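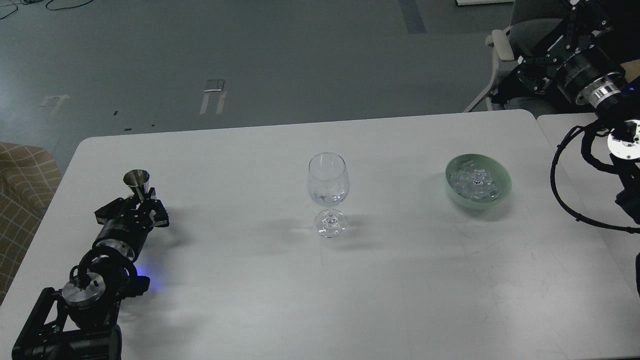
Jigger, wine glass and a pale green bowl of ice.

There's a moment near the end of Storora, the new record from the trio Ayele, when the drums drop away and you can hear the bass player breathe in. I must have played that stretch a dozen times on the drive out to Kenirside, where the band lives and rehearses and, as I soon learned, argues very happily about tempo.

Vusumuzi Cele met me at the door in his socks. He's the guitarist and does most of the writing, and he talks the way he plays, starting off in one direction, wandering down a side street, and getting back to you later with something nice in his hands. We'd been sitting for maybe ten minutes before he got around to the album (first there was soup, and a long story about a wedding band he joined at nineteen).

"I wanted a record my aunt could put on while she was cooking," he said. "She used to sing over everything. If a song didn't leave her enough room, she turned it off!"
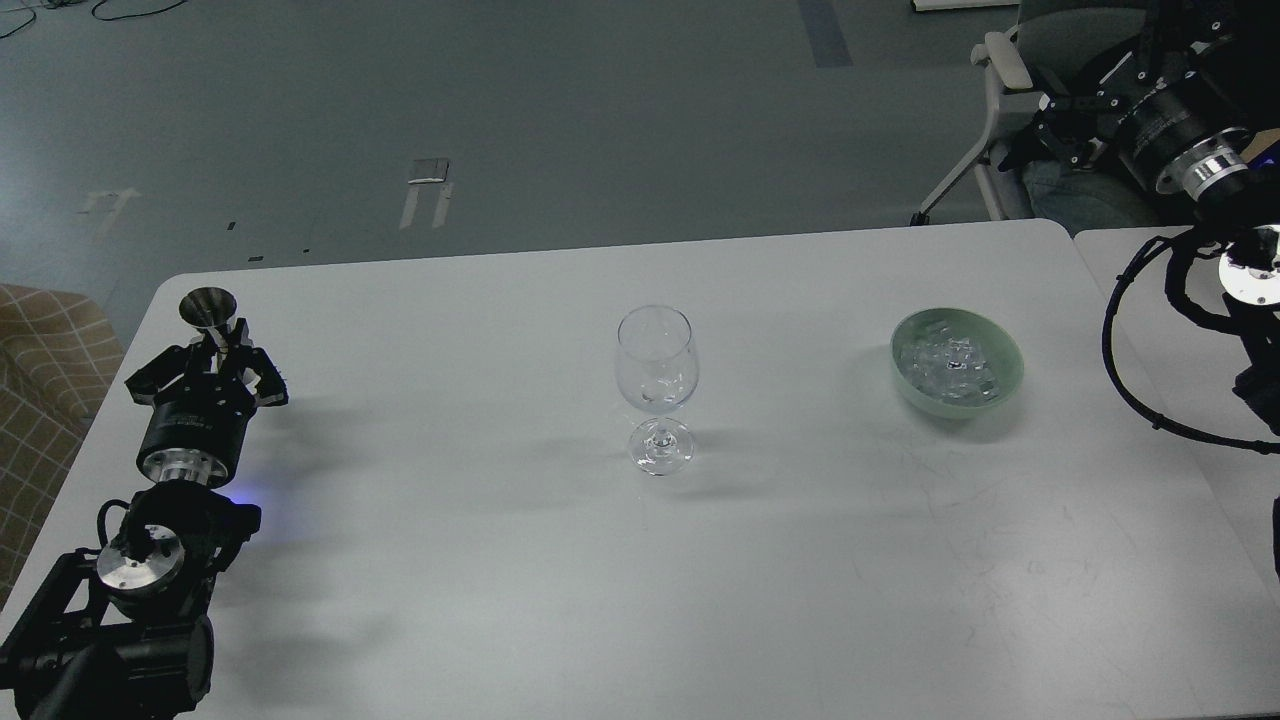 So the songs leave room. There are 10 of them, and only two run past the five-minute mark, a big change for a group whose first album opened with a piece that took up a whole side. The longer tunes were a joy on stage, but Cele says he'd begun to hear himself filling time, and he didn't care for it.

Faraji Kaijage, the bass player, remembers the sessions a little differently. He came in with 127 voice memos on his phone, most of them hummed in the car, and was quite sure that every single one deserved a fair hearing. They listened to the lot over one wet weekend in May, with the heat turned up and the phone propped against a lamp. Five of them made it onto the record in some form, and the best of those, "Lantern Street," is very nearly the memo as he first hummed it, slowed down and handed over to the guitar.

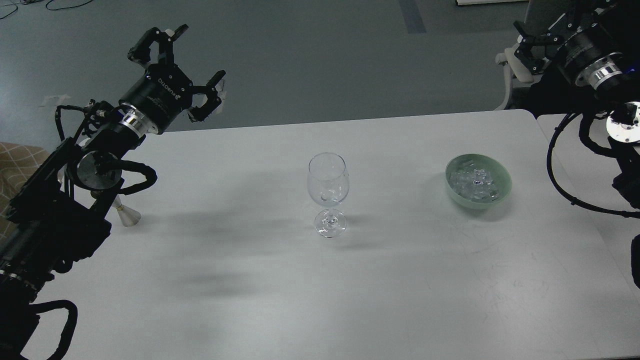 Randport, the small label putting the album out, gave them a room with a good piano and left them to it. You can hear that piano all over the second half, a bit soft in the low notes, played by whoever happened to be sitting closest. Kaijage took most of the slow parts. He never had a lesson and is shy about it, though I think his playing on the closing track is the loveliest thing here.

I stayed a good deal longer than I'd planned, and they ran the whole set for me with the windows open.

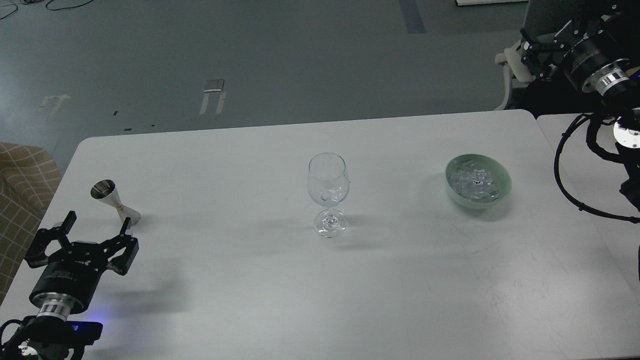

Will the new songs stretch out again when you play them live?

"A couple of them will, I'm sure. Faraji gets an idea in the last chorus and I'm not going to be the one to stop him. But we've promised each other that the quiet ones stay short."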